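Brendcombe Household Laundry Set: Data Card

Version 3
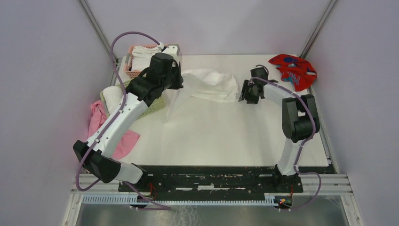
The Brendcombe Household Laundry Set documents the sorting, folding and putting away of household textiles on a table-sized work surface. It was compiled at the Assefa Center for Domestic Studies and is maintained by Gemechu Fikre. Questions about labels should be directed to Kwan-ho Lu.

Contents

The set contains 376 sessions. Each session covers one load, from the first item placed on the surface to the last item put away or set aside. Sessions differ in length. A session that ended early is retained and carries the label "incomplete" in the session table.

Items

Textiles are ordinary household goods: hand towels, dish towels, washcloths, pillowcases, napkins, T-shirts and socks. They were purchased secondhand or donated by staff, and all were laundered before first use. Light items make up the larger share of the set. Users who require strong contrast between cloth and work surface should filter on the "item_tone" field, as white cloth on a white surface is common.

Containers include plastic laundry baskets and open bins. A container is recorded by its main color and by its role in the session (source, destination or unused). The same basket may serve as source in one session and destination in the next.

Labels

Each session is divided into steps. The permitted step names are pick up, spread, smooth, fold, stack, place in container and set aside. Folding is labeled by the finished form and not by the method. A towel folded in half twice receives the same label whichever edge was taken first.

Items that leave the work surface during a session are labeled "dropped." If the item is returned, the step resumes under its original number.

Barneo label names, used through version 2, have been retired. A conversion table is provided in the folder "legacy."

Work surface

The covering on the work surface is replaced when it tears. Creases and light stains are not grounds for replacement, and no correction has been applied for them. Users measuring folded edges should note that a crease in the covering can be mistaken for a hem.

Known limitations

Fitted sheets, bath towels and heavy outerwear are not represented. Socks are recorded as single items even when matched. In 11 sessions the destination container was changed partway through; these are marked "container_change" and should be left out of any study of placement.

Fabric content was copied from care tags where a tag was present. Where the tag was missing or could not be read, the field is blank. Blank fields should not be filled by inference.

Access and storage

The complete set occupies 800 GB and is distributed through the Clatar repository on written request. Requests received before the end of October will be handled under the version 2 terms. Redistribution of individual sessions requires the consent of the Center.

Changes in this version

Step names revised. Duplicate entries for napkins merged. Spelling of "pillowcase" made uniform across all tables.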